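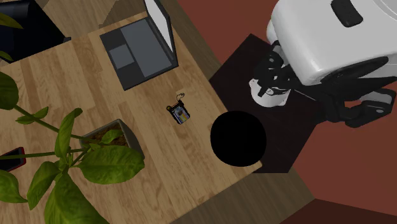 Stodadell's open day ran on Mon 19 July at the Prundthorpe site, and I went on behalf of the storage and returns team, as agreed in our last progress report. The invitation promised "a full day of autonomous handling." Most of what we got before lunch was simulation on a big screen, with the presenter talking over it. The table scene they kept coming back to had an open laptop, a big leafy plant in a square gray planter, a red phone half hidden under the leaves and a black ball over by the robot, with the gripper hanging above a dark square next to the table. It is a fair test layout as far as it goes. I would note that there was a lot of bare wood in the middle of it, and our returns benches have not had that much clear space since we moved in.

What we went to find out

The grant pays for us to decide whether a single arm can take over first sorting of returned small goods on the evening shift. We set three questions before the visit. Can the arm cope with things it has not been shown before? What happens when something is partly covered by something else? And who fixes it at 9 at night? I put all three to Ilona Dobos, who leads the Pallance project at Stodadell. She answered two of them directly, and I appreciated that, even where I didn't like the answer.

What we were told

Pallance is the control software. The arm and gripper are bought in, and Stodadell does not plan to build its own. The training is done mostly in simulation, then adjusted on a real bench. According to the handout, the current version was trained on 348 simulated table layouts. I asked how many of those had objects lying under or behind other objects, the way the phone sits under the plant leaves. Dobos said she would have to check. I have not had the number yet and I have asked for it in writing.

The handout also gives a figure of 123 completed picks for the real bench trials. It does not say out of how many attempts. Two other visitors asked the same question from the floor and were told that the full results would be released in September. I can't put a success rate in this report on that basis, and I would ask that nobody quote the 123 as one.

What we saw on the real bench

The live session was in the afternoon and lasted 60 minutes, including a restart. The bench had been set up by Stodadell staff with their own items. The arm picked up boxed goods cleanly and put them in the right tray. It was slow, but I was not bothered by that, and slow would suit the evening shift.

Soft goods were another matter. It made three tries at a folded shirt in a clear bag and then a technician took the bag away. Cables gave it trouble as well. A charger with a loose lead was picked up by the lead and dropped outside the tray. We see chargers with loose leads every single day, so I count that against it more than I would count the shirt.

I had brought 7 items from our own returns cage in a tote, having cleared this with Stodadell by email two weeks earlier. On the day I was told the insurance would not allow outside items on the bench. I don't doubt that's true, but it should have been said before I carried the tote across the parking lot. It also means we still have no evidence on our first question.

On support, the offer is phone cover during office hours, with a next-day visit through their service partner, Bíró. Bíró had a stand in the lobby. The man on it was helpful and said evening cover "could be looked at." There is no price for it. An arm that stops at 7 in the evening would stay stopped until the next morning, and the shift would go back to sorting by hand with less bench to do it on.

Where this leaves the project

We are on schedule for the visits and behind on the testing. The visit was meant to close the first stage and in my view it doesn't. Nothing we saw rules Pallance out – the boxed goods work was good, and I would be happy to see it again. But the case for it still rests on the simulation, and a simulated bench can be laid out however the presenter likes.

Spending so far is travel and staff time only. We have not paid Stodadell anything and I recommend we keep it that way until the points below are settled.

Asked of Stodadell, with replies outstanding:
The number of simulated layouts with covered or overlapping objects
Total attempts behind the 123 picks, with failures listed by type of item
A bench session using our own returns, unsorted, set up by our people
A written price for evening cover from Bíró

Changes to the plan

I would like to move the decision point to the end of September, after the full trial results are out. This needs your approval as it goes past the date in the grant letter. No extra money is requested. If the bench session with our own items is refused, I would rather drop Pallance from the list and spend the remaining time on better trays and lighting for the benches we have, which the evening shift has been asking for since before this project started.

My notes from the day and a copy of the handout are in the shared folder. Dobos has offered a call to go through the questions and I have said yes, provided the numbers reach us first.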